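Curkard privacy app, three months in

I put Curkard on my phone in December, after a weather app I'd had for years asked to know where I was "always" and I finally got fed up. You pay $39 for the year, or you can have the free version, which checks three apps and then politely stops.

What it does is keep a running list of which apps are sending things out, and where to, in words a normal person can read. My old coupon app, Rivness, had tried to share my location 300 times in one week, and I will admit I sat there at breakfast reading the list out loud to the dog. Off it went! Curkard can also block the sharing and leave the app working, and with most of mine that has been painless, although Chala (my recipe app, which I love dearly) wouldn't load its shopping list until I put it on the allowed page.

The settings are a bit of a maze — you go through Profile to get to Alerts, and I still tap the wrong thing first. Battery use has been fine on my phone, a fairly old one. I tried Rulholm before this and it found much the same trackers, but it wanted an account, a birthday and an email address before it would show me anything, and that felt like the wrong foot to start on.

I emailed support about the Chala trouble and had a kind, useful answer the next morning. I'll be renewing, and I've already put it on my sister's phone, with her permission of course.
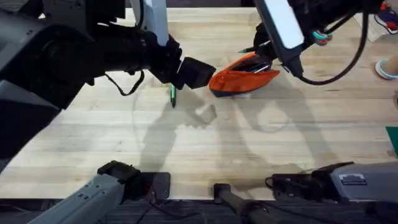

She's on the free version for now, and so far she has picked her bank, her calendar and a word game as the ones to check.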